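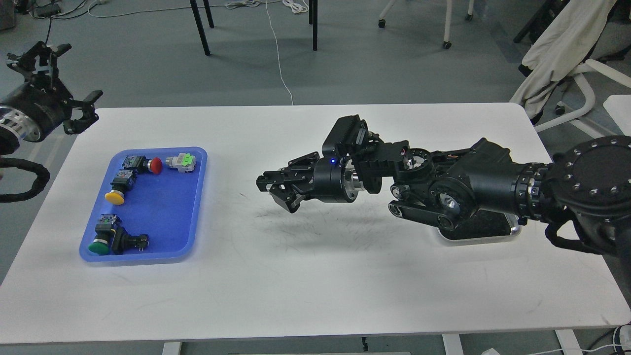
3.2 Relaxation of knitted fabric before spreading

Knitted fabric is wound onto the roll under tension. If it is spread and cut straight away, the panels shrink back after cutting and the finished garment comes out short. Most factories therefore open the rolls and leave the fabric to rest, but the resting time is often set by habit or by how soon the cutting room needs the lot.

We followed single jersey rolls at the Gilau plant, where rolls are opened on Tuesday afternoon for the following week's orders. Two methods were compared: loose folding on pallets and resting the roll unopened on a rack. From each method we marked lengths on the fabric before resting and measured them again before spreading. Panels were then measured after cutting, giving 1,871 readings in all. Pearce and Jia used the same marking method in their earlier work on rib fabric.

Loosely folded fabric lost most of its extra length during the rest. Fabric left on the roll changed very little, and the inner layers hardly moved. Stack height also mattered — the bottom folds of a tall pallet carried the weight of everything above them and recovered more slowly. Spreading tension was kept the same for both methods, with the machine settings taken from the Warkar line.

Figure 2. Push-button components in a blue tray on a white table.

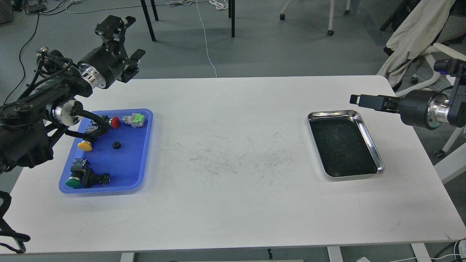 Why does fabric left on the roll recover so little?

The layers press against each other and hold the winding tension in place, so the loops have no room to return to their natural shape. The core layers are held tightest. For this reason, rolls that had been rested unopened were treated as unrelaxed in the panel shrinkage results in Section 3.3.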